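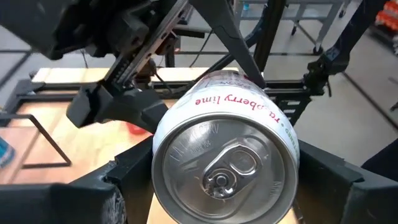 How long does it take to paint a wall that size? Twenty-one working days for me, spread over a whole spring, and that doesn't count the drawings.

Print | E-mail

The wall is the side of the old Wirkow bakery building. It faces a parking lot, so most people will see it from a car. I kept the shapes big because of that.

I started with small pencil studies of the roofs on the same street. There were 7 I liked. I taped them in a row, took two out, put one back, and the mural is more or less that row.

The wall measures 1,134 square feet. I had only worked on canvas and panels before, and my largest panel fit through my front door.

First job was washing the brick. Then a masonry primer, two coats. The lower third took a third coat where an old sign had been scraped off and left glue.

I used a grid to scale up the drawing. Chalk line, two-foot squares, numbers in the corners. A projector would have been faster, but the parking lot lights stay on all night and wash everything out.

The title is Gunda. It was the name on the scraped-off sign. You could still read it when the sun came in low, so I lettered it again in nearly the same spot, in a gray close to the brick.

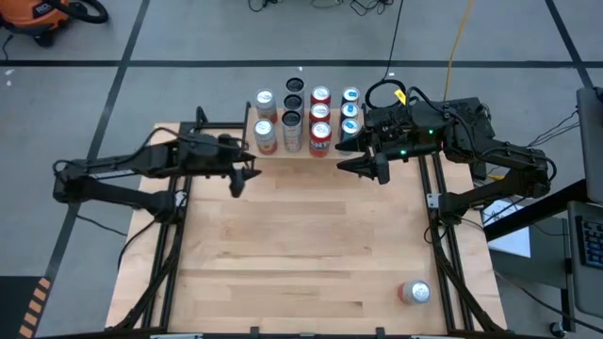
Győri asked if the gray letters will disappear in ten years. They may. I mixed that gray from black, white and a little raw umber, all rated well for light, but the wall faces south and the clear coat will need to be redone before then.

Several people asked about the blue in the upper left. It is one blue, straight from the bucket, with white added in four steps. I mixed all four steps on the first day and kept them in sealed tubs so they would match later.

I did run out of the second step near the chimney shape. The new batch came out a little green. I glazed over the join and I can still find it.

Weather cost me more time than the painting did. The paint wants a dry wall and mild air, and the mornings in early May were neither. On a lot of those days I went home and worked on prints.

The prints are a separate project called Skurnix. Linocuts, same roofs, two colors each. I printed 200 sheets in all and they are numbered by hand in pencil on the back.

They're on plain cotton paper, unframed. Some have a slight plate shadow at the bottom edge. I left those in the run.

The pencil studies will hang with the prints in the front room of the building, next to the window. The entrance is on the street side. The door by the parking lot stays locked.

The studies are not for sale. The prints are.

I'm still deciding whether to paint the narrow strip around the corner. It has a downspout running through it and the brick is softer there. If I do it, it will be one flat color.

The mural is signed low on the right, under the last roof. It says May 2019.

Print | E-mail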